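3.2 Lighting and ceiling finish in the converted hall

The second site considered in this study is the main room at Kerslake, a converted commercial hall now used for shared work and short training courses. The site was selected from the wider Ladudgate survey, which holds records for 807 rooms in small and medium-sized buildings. Kerslake was of interest for two reasons. Its ceiling was left exposed to the room during conversion, with no suspended layer added, and its users had reported more discomfort from overhead light than users at any other site in the survey.

Users of the room were asked to complete a short questionnaire in March. A total of 21 responses were received. The questionnaire covered brightness at the work table, glare when looking up or across the room, the ease of moving between floors, and general satisfaction with the space. Responses were coded separately by two of the authors, and differences were settled by discussion with Olatunji, who had not visited the site. The wording of the questions followed the form used at Saston (Section 3.1), except that the item on window blinds was removed.

The ceiling is white and corrugated, with white beams crossing it. The ribs affect the way light is spread. On a flat white ceiling, light reflected upward from desks and floors is returned fairly evenly. On a ribbed surface, the side of each rib facing a lamp is brighter than the side turned away, and the pattern becomes more marked as the fixture is brought closer to the panels. Several respondents described the ceiling as "busy" or "stripy," and one wrote that it was tiring to look at late in the day.

Lighting is provided mainly by fluorescent fixtures, including long tubes. The fixtures were not placed to a regular grid. According to Ghumman, who reviewed the building records, their positions follow the electrical points of an earlier layout, and new wiring was kept to a minimum during conversion. The present arrangement should therefore be read as an inherited one. Figure 4 shows the ceiling and upper walls of the room with the lights on. 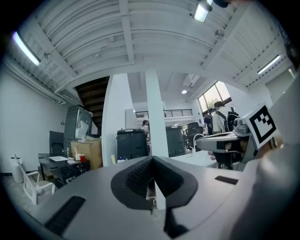
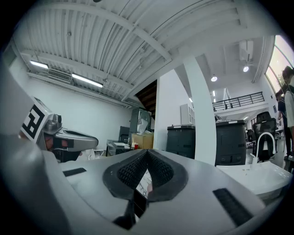 Figure 4. Main room, Kerslake: white corrugated ceiling with white beams and lit fluorescent fixtures.

3.3 Stair, services and upper walls

The stair to the upper floor has dark wooden steps and is the strongest point of contrast in an otherwise white interior. This contrast was viewed favorably. Respondents who used the upper floor every day said that the steps were easy to see, and none reported difficulty in judging the first or last step. The finding agrees with the advice given in the survey handbook, which recommends a clear difference in tone between steps and the surfaces around them. The white pillar and the wall column near the stair drew less favorable comment. Two respondents noted that they were hard to pick out against the walls when approached quickly.

Heating and cooling equipment is mounted high on the walls, leaving the lower wall free for furniture. The air conditioner on the far wall is white, as is most of what surrounds it, and it was seldom mentioned in the responses. Where it was mentioned, the concern was noise.

Tijani and Nepia have suggested that visual comfort in rooms of this kind depends less on total light output than on the number of bright objects within the normal field of view. The Kerslake responses give limited support to this position. Complaints were most common among people who sat facing the length of the room, from where more than one lit fixture could be seen at once. People who sat with their backs to the tubes were more likely to rate the room as pleasant, although the numbers are too small for a firm conclusion.

No light readings were taken on the day of the visit, and the results given in this section rest on reported experience alone. A set of readings at table height is planned and will be published with the survey data. The comparison between Kerslake and Saston is taken up in Section 4, where the question of repainting the beams in a darker tone is also considered.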